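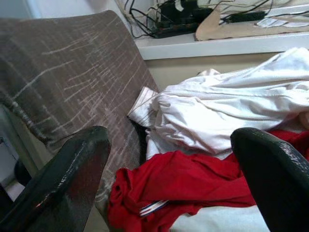 Robotik-Praktikum, Handout 4
Vormachen statt Programmieren: Führen von Hand und Fernsteuerung

Stand: 20. Dezember 2018
Betreuung: Elfriede Lammers, Kamran Gondal

1. Einordnung

In den Handouts 1 bis 3 wurden Bewegungen als Folge von Zielpunkten vorgegeben. Bei starren Teilen mit bekannter Lage reicht das aus. Kleidung hat keine feste Form, und zwei Haufen aus denselben Stücken liegen nie gleich. Die Aufgabe »ein Kleidungsstück vom Haufen nehmen und in die Kiste legen« wird deshalb in diesem Versuch vorgemacht und aufgezeichnet. Eine Vorführung heißt im Folgenden Demonstration.

2. Zwei Arten der Demonstration

2.1 Kinästhetisches Führen
Der Arm wird in den Modus mit Schwerkraftausgleich geschaltet. Eine Person fasst ihn oberhalb des Handgelenks und führt ihn durch die Aufgabe. Der Greifer wird mit dem Taster am Flansch geöffnet und geschlossen. Man spürt Widerstand unmittelbar, etwa wenn die Finger auf dem Polster aufsetzen. Nachteil: Hand und Unterarm geraten leicht ins Kamerabild. Solche Bilder taugen zum Lernen nur eingeschränkt, denn beim späteren autonomen Lauf fehlt die Hand.

2.2 Fernsteuerung
Die Bedienperson bewegt einen kleinen Führungsarm, der große Arm folgt. Im Praktikum wird das Gerät von Clorik mit der Software Trosik benutzt. Die Bilder bleiben frei von Händen. Dafür fehlt die Kraftrückmeldung, und Anfänger drücken den Greifer oft zu tief in den Stoff. Rechnen Sie mit einer Eingewöhnung von 30 Minuten, bevor brauchbare Aufzeichnungen entstehen.

3. Sicht der Handgelenkkamera

Die Kamera sitzt nahe am Greifer. Die beiden dunkelgrünen Finger ragen von unten ins Bild, dazwischen ist der Stoff zu sehen, der gegriffen werden soll. Drei Punkte sind für die Auswertung wichtig:

Glanz auf den Fingern. Die Oberfläche spiegelt, und rote Wäsche kann einen schwachen rötlichen Schimmer erzeugen. Eine Segmentierung allein über Farbschwellen ist daher unzuverlässig.

Überbelichtung. Weißer Stoff verliert in hellen Bereichen fast alle Zeichnung. Die Falten, an denen man greifen möchte, sind dann kaum zu erkennen. Belichtung vor der Aufnahme fest einstellen und nicht mehr ändern.

Hintergrund. Das Polster ist graubraun mit hellen, unregelmäßigen Streifen. Kantenfilter liefern dort viele Treffer, die mit der Kleidung nichts zu tun haben. Gleiches gilt für schwarze Kabel auf einer weißen Ablage.

4. Durchführung

Gearbeitet wird zu zweit. Eine Person führt, die andere bedient die Aufzeichnung und den Not-Halt. Nach der Hälfte wird gewechselt.

a) Nullstellung anfahren und Kamerabild prüfen.
b) Wäsche locker aufhäufen, nicht glattstreichen.
c) Aufzeichnung starten, eine Sekunde warten, dann erst bewegen.
d) Von oben anfahren, über einer Falte anhalten, absenken, schließen.
e) Anheben, zur Kiste fahren, öffnen.
f) Aufzeichnung beenden und Ergebnis eintragen: gelungen, misslungen, abgebrochen.

Jede Gruppe liefert 35 gültige Demonstrationen ab. Misslungene Versuche werden nicht gelöscht, sondern im Ordner »fehl« abgelegt. Wer zwei Stücke auf einmal greift, trägt »misslungen« ein.

5. Daten

Gespeichert werden Gelenkwinkel, Greiferöffnung, Zeitstempel und Kamerabild. Der gemeinsame Datensatz Nyarko enthält aus den Läufen vom Juni bereits 900 Demonstrationen, angestrebt sind 1.000. Die Aufnahmen aus Wakusholm haben eine andere Kameraneigung und dürfen nicht ohne Umrechnung beigemischt werden (Skript von Junaid Siddiqui im Kursordner).

6. Aufgaben zum Protokoll

Tragen Sie die Dauer der Demonstrationen für beide Verfahren auf und vergleichen Sie die Streuung.
Suchen Sie je Verfahren eine misslungene Aufnahme heraus und bestimmen Sie den Zeitpunkt, ab dem der Fehler im Bild erkennbar ist.
Begründen Sie, warum die Wartezeit in Schritt c) vor dem Training abgeschnitten wird.

Abgabe als PDF bei Parveen Mirani. Fragen zum Führungsarm an Keir Geddes.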